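Arbeitsfläche und Spülplatz sauber halten

Eine helle Arbeitsplatte verzeiht wenig. Kaffee, Rote Bete und Kurkuma hinterlassen Flecken, wenn man sie über Nacht stehen lässt. Deshalb die Platte abends einmal ganz abräumen, Krümel trocken abfegen und erst danach feucht wischen. Wer gleich mit dem nassen Lappen anfängt, verteilt nur den Schmutz.

Für kleine dunkle Punkte reicht meistens warmes Wasser mit einem Tropfen Spülmittel. 5 Minuten einwirken lassen, mit einem weichen Tuch abnehmen, trocken nachwischen. Scheuermilch macht matte Oberflächen auf Dauer fleckig.
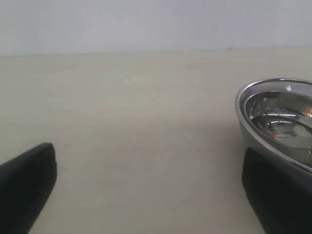
Edelstahlschüsseln nach dem Spülen sofort abtrocknen, sonst bleiben Kalkränder. Sind schon welche da, 2 Esslöffel Essig in die Schüssel geben, mit warmem Wasser auffüllen und 20 Minuten stehen lassen. Danach gut ausspülen. Stahlwolle gehört nicht an polierte Flächen. Den gerollten Rand nicht vergessen, darunter setzt sich gern Teig fest.

Spülmittel fülle ich in einen Pumpspender um. Damit lässt es sich besser dosieren, ein Hub genügt für ein kleines Becken. Wenn die Pumpe schwer geht, ist meist eingetrocknetes Mittel in der Tülle. Kopf abschrauben, in heißes Wasser stellen und ein paarmal durchpumpen.
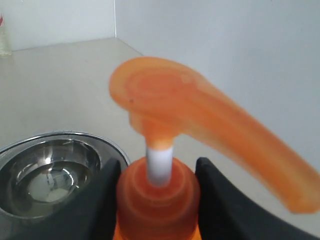

Hildegard Hinrichs

Auch unter dem Schraubkragen sammelt sich mit der Zeit ein klebriger Rand. Mit einer alten Zahnbürste kommt man in die Rillen. Vor dem Nachfüllen die Flasche ausspülen und abtropfen lassen, und nie ganz voll machen, sonst läuft es beim Einsetzen der Pumpe über.

Spültücher bei mindestens 60 Grad waschen.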